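Tips from the Bench: Keeping One Robot Station Happy

Updated 26th May

I look after a tabletop station at Zolside, and I've had the same table and the same robot since January. People keep asking me for my list, so I finally typed it up (mostly from sticky notes, some of them stuck to my coffee mug). None of it is fancy. Most of it is housekeeping.

Start with the cloth

I love a gridded tablecloth. Ours is sage green with thin white lines, and the pale squares make it so easy to put a thing back where you had it before lunch! Smooth it by hand from the middle out. Small ripples don't bother us much, but a real fold under a light object will tip it over, and then you're chasing a marker across the floor.

Wash it cold and hang it up damp. I ironed ours once on high and I don't want to talk about it. If you buy a second one, buy it on the same day from the same roll, because the next batch of green will be a different green.

Spread things out

When I'm checking reach, I leave a good hand's width between objects, more if I have the room. Crowding comes later, once the arm is behaving. I also mix the shapes: something tall, something long and thin, something flat, something squishy. A flat packet is the meanest of the lot and I always put one out.

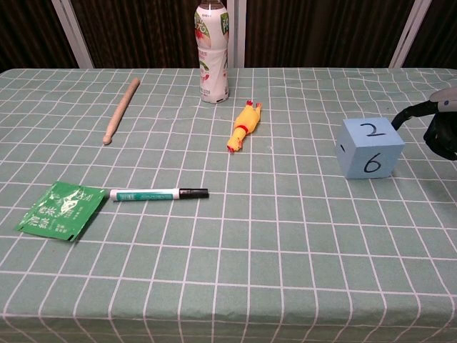

Chicken in the middle, foam cube over by the gripper, flat stuff up front.

The squeaky chicken is my favorite test piece, by the way. It's soft and it's an awkward shape from every side. Foam cubes are great for a first grip of the day, and if you write numbers on the faces with a fat black pen you can tell your helper "two on top" and be done with it. Drink bottles should stay capped, obviously. I check the cap with my own fingers every single time, ever since the iced tea morning.

Wipe the fingers before you blame the software

I can't say this loudly enough. Half the "bad grip" notes in our log went away with a lint-free cloth and a drop of mild dish soap in water. Wring it out until it's barely damp, wipe each finger from the base to the tip, then let it air dry. No solvent on soft pads, please. Our Viklund wipes are fine for the hard shell and the table legs, but I keep them off anything that touches an object.

While you're there, wiggle each finger gently with the power off. You get to know what normal play feels like, and one day one of them will feel different and you'll be very glad you bothered.

Keep a run count

We write the total on a card at shutdown. Ours said 1,187 the first time I found a loose wrist screw, and 3,512 when I swapped the finger pads. I look over all the fasteners every 384 runs now, an odd number I got from filling one page of the Stiris notebook and simply never changed. Use your own number, just write it down.

Check both hands, even if only one is working

It's easy to fuss over the busy hand and forget the other one. Before I start, I look at where each of them is parked and whether the cloth hem could snag on either.

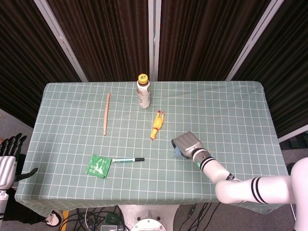 Cables and the floor

Cables breed under tables. Once a week I get down there with a flashlight and follow every one from plug to plug, and anything I can't name gets a paper tag. Hook-and-loop straps beat zip ties, because you will be undoing them again by Thursday's equivalent of whatever week you're having. Leave a little slack near the base and don't let a bundle rest on a bare board.

Bright floor tape is handy for marking where the table goes. Replace it as soon as a corner lifts. I bought a big roll from Fotitz and it's still going.

Last thing at night

Arms parked, power off, objects in the bin, card filled in. Then I flip the cloth hem down straight and go home.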